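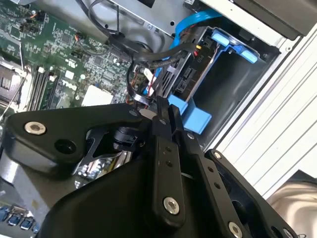 Attachment 2: desktop unit, interior, cover removed. Dell board at left, drive cage at top.

Ticket 1242
Category: Hardware, desktop
Site: Pedari, ground floor office
Asset: Desktop 873
Priority: Normal
Status: Pending user confirmation

Issue as reported
The user states that the desktop fails to start on the first attempt in the morning. The power light comes on, the fans run, and the display remains blank. On the second or third attempt the machine reaches the startup screen and then reports that no boot device is available. Once running, it operates without fault for the remainder of the day. The issue was first noticed in March, following the relocation of desks.

Initial response, Lukico Service Desk
Please confirm whether any external drives or hubs are connected at startup. Please also confirm that the monitor cable is secured at both ends and that the unit is connected directly to a wall outlet.

Reply from site
No external devices are connected apart from keyboard and mouse. The monitor was exchanged with the one at the adjoining desk and the result was the same. The unit is on a wall outlet.

Work log

9:10 a.m. Unit shut down, power cord disconnected, cover removed.

9:25 a.m. Memory modules removed and reseated. Latches closed on both sides. Contacts cleaned with a dry lint-free cloth.

9:40 a.m. Cables between the board and the drive cage checked by hand. The data cable was found to be loose at the drive end. It was disconnected and reseated. The power connector to the drive was firm. Front panel leads were not disturbed.

10:05 a.m. Unit started with cover off. Startup screen displayed on first attempt. Drive detected.

10:15 a.m. Short drive test run with Vustelix Diagnostics. Completed in 300 seconds with no errors reported. The extended test was not run, as the user required the machine.

10:30 a.m. Cover replaced. Unit returned to desk.

Assessment
The boot device message is consistent with the loose data cable. The blank display has not been reproduced since the memory was reseated, and its cause is not confirmed. A weak board battery has not been ruled out.

Actions requested of user
Start the unit as usual on the next two mornings and note whether the display appears on the first attempt. If the boot device message returns, leave the machine powered on and reply to this ticket with a copy of the wording shown. Do not open the case.

Parts
One replacement data cable has been reserved with Waweru under this ticket number and will be released if the fault does not recur.

Next review: on receipt of user reply.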